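Subject: Re: [home-tasks] Draft 3, section 4: approach to appliance doors

Hello all,

Zlata Horobets wrote on Friday:

> Section 4.2 says the gripper must stop before the door and wait for a check. I don't see what is checked, and by whom. Also, is the limit of 200 mm/s for the whole approach or only for the last part? At Nanska we would lose a lot of time if it is for all.
>
> And please say something about cables. Section 6 is still one sentence.

Zlata, thank you, these are fair questions. I answer them in order.

The 200 mm/s is only for the last part, from 500 mm to the door. Farther away the normal limit of the cell applies. I will write this in the text, because Kostiuk understood it the same way as you.

For the check, I mean that the operator looks at the wrist view and confirms two things: both fingertips are visible, and the rim of the door is visible together with them. If one fingertip is hidden, the approach is not confirmed.
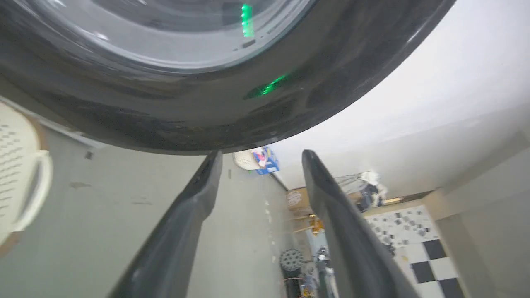

Wrist view from below, both fingertips under the edge of the door.

With a dark door this is harder than with a white machine. Black fingers on dark gray plastic have little contrast, and green light from the display is reflected on the ring. I propose that 4.2 does not permit automatic confirmation on dark doors until somebody shows test results. Skoro may disagree, please write if so.

About cables. My proposal for section 6:

- Power strips and loose cords on the floor are recorded in the area sheet before the first run.
- A cord that lies between the base and the appliance is moved or fixed down.
- If it cannot be moved, the base stays parked and only the arm works.
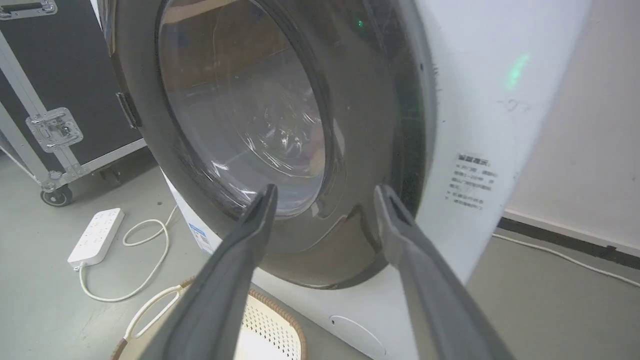 I would also like the area sheet to include laundry baskets, as they change place more often than anything else in the room. In draft 2 we had them under "furniture", and I think this was wrong.

Comments on 4.2 and 6 are welcome until the end of August. Section 19 (records) I did not touch.

Best regards,
Inna Prokopenko
Prendari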